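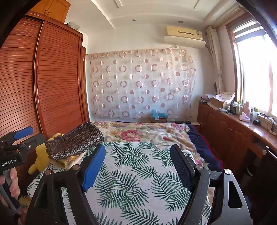
Saturday, Before the Arms Come

Moushumi had the left one. Bayu had the other and was already complaining about his wrist.

"Squeeze slower."

"I am squeezing slow."

"Roy's going to copy that. You want Roy to yank?"

Roy was in the garage under a tarp. A base, a post, a battery out of a dead scooter, no arms. The arms were coming from Weltden in December, or that was what the last email said, and the one before it had said October. So Roy had no arms and the two of them were in the bedroom teaching his hands what to do. Backwards way to build anything. Her mother would of said so.

Blue pad on one finger, black on the other. Trigger pulls them shut. She liked the trigger. She'd gotten so used to it that on Thursday she reached for a mug and waited for her fingers to click.

"Okay. From the top. Sheet first?"

"Clothes first. Sheet's too big, I lose the corners."

"Clothes then."

Bayu Rondonuwu had driven over from Clukbridge with a bag of connectors and no lunch. He did that. She'd made rice and they'd eaten it standing up, and he'd talked the whole time about the elbow. The elbow was his. He had drawn it four different ways and hated all of them, the last one least. It would hold a shirt. It might hold a wet towel. Past that he wouldn't promise.

She was in for 2000 dollars by now. Her sister thought it was 200. That was going to be a conversation.

"You recording?"

"Yes. Wait. No. Now yes."

They did a yellow thing, then the black one with dots. Bad, bad, ok, bad. He dropped a corner and swore, and she said that's in the file now, and he said Roy should learn that too. 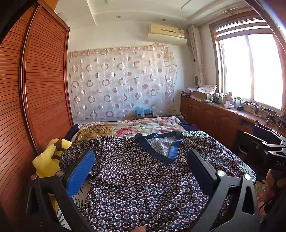

The trouble with Roy was going to be collars. She had known it since the spring, when he was still a sketch on the back of a Trolier parts invoice and Bayu had written FOLDS EVERYTHING next to it with an arrow. A towel has edges. A sleeve you can at least find. But her navy top had that blue satin around the neck, a big deep V of it, and when she closed the fingers on satin she never knew what she'd get. She laid it out flat, sleeves to the sides, label showing. Put her own fingertip down on the cloth between the jaws to hold it.

"That's cheating," Bayu said.

"It's a hint."

"Roy doesn't have a finger."

"Roy doesn't have a shoulder, Bayu."

He laughed. Sat on the edge of the bed, got told to get off the bed, got off.

She took her finger away. Pinched at the neck, lifted. The satin slid. Pinched again, lower, closer to the point of the V, and pulled the trigger the slow way, the way she kept telling him to. It held. She brought it up an inch. Two inches.

"Other sleeve," she said. "Go go go."

"Going."

His jaws came in from the right, shaking a litle. Got the cuff. They looked at eachother over the top of it.

"Where does it go now?"

"In. Across. Toward me."

"Your me or my me?"

"Moushumi's me!"

It went across. Crooked, the sleeve doubled under itself, one side longer than the other. She let go and it stayed put.

Take 19. She wrote it on her arm, the notebook was in the garage.

"Keep that one?" he said.

"Keep it. Shake it out, we'll go again."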